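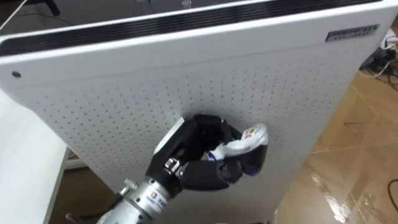

Switching to Givano for payments -- is the "one bill" thing real?
Small Shop Owners > Payments and Registers

nkobori_frames
I run a picture framing shop, one location, two registers. Our contract with Wesura ends in May and the Givano rep has been calling. His pitch is that I get card readers, register software, inventory and payroll on one bill for $128 a month, plus the card rate. Right now I pay four different companies and it comes to $293 before card fees.

On paper that's an easy choice. I don't trust it. The quote is two pages and the terms are 17, and I've read the terms twice without finding where it says the $128 stays $128. Has anyone here been on it for more than a year?

-- Natsumi Kobori

deepfry_dan
Been on it two years at a sandwich counter. Price went up once. It works. I don't love it but I don't think about it either, and I used to spend a morning a month matching deposits.

ledgerlark
Went up once by how much, though? That's the whole question she's asking.

deepfry_dan
I'd have to look. It wasn't enough to make me call them.

oldreceipts
That is how they get you. The monthly fee is bait. Look at the card rate, and look at the rate for keyed-in cards separately. A framing shop takes deposits over the phone, right? Those are keyed. On my quote the keyed rate was on the second page in smaller type, and it wiped out everything I'd have saved on the software.

nkobori_frames
Yes, maybe a third of our orders start with a phone deposit. The rep only talked about the tap rate. I asked for the keyed rate in writing this morning and got a brochure.

Yoshinori Tsuji
I'm going to disagree with oldreceipts a little. I moved my repair shop off separate vendors and the keyed rate was a wash for us. Everyone's keyed rate is bad. Pull your last statement from Wesura and see what you're paying now before you decide the new one is a trap.

What bothered me more was support. With four vendors, when the printer quit I called the printer people. With one vendor I open a ticket and wait, and the person who answers knows a little about everything. We lost most of an afternoon to a cash drawer that wouldn't open.

oldreceipts
I did pull my statement. It was worse on Givano. Maybe yours is different, but "everyone's is bad" isn't a number.

Yoshinori Tsuji
Fair. Mine was a wash, yours wasn't. She should run hers.

ledgerlark
Bookkeeper here, I see a lot of these. Things I'd want answered in an email, by a person with a name:

How long is the $128 locked, and what happens the month after.
Do you own the readers or rent them. If you rent, what do they charge when one is returned scratched.
Can you export customer history and open orders, and in what format. A PDF doesn't count.
Is payroll priced per employee. The quotes I've seen assume one.
How long do they hold deposits if a big sale gets flagged.

The export one is where people get hurt. I had a client leave an all-in-one called Simholm and she retyped open orders for two weeks.

qiu_convert
Just use Qiu. Same features, no contract, done.

oldreceipts
You say that in every thread. Do you get a referral fee?

qiu_convert
There's a credit if somebody signs up, everybody has that. Doesn't make it bad software.

ledgerlark
It doesn't, but you should say so up front. And last time I checked, Qiu had no payroll, so it isn't the same features.

qiu_convert
Payroll is coming.

deepfry_dan
lol

nkobori_frames
OK, update. Ran our last Wesura statement against the keyed rate, which I finally got by calling the main line and skipping the rep. Givano would cost more on phone deposits, less on in-store. I still come out ahead, but by a lot less than the gap between 128 and 293 makes it look. Payroll is per employee after the first, and we have 4, so that eats some more of it.

The readers are rented. He had told me they were "included."

Yoshinori Tsuji
Included in the rental! Ask if Wesura will go month to month while you think. Mine did, with some grumbling.

oldreceipts
And don't give the rep a date. Once they have a date the discount "expires" the day before.

nkobori_frames
He already tried that one. I'm asking Wesura about month to month tomorrow. Still nothing on the export format.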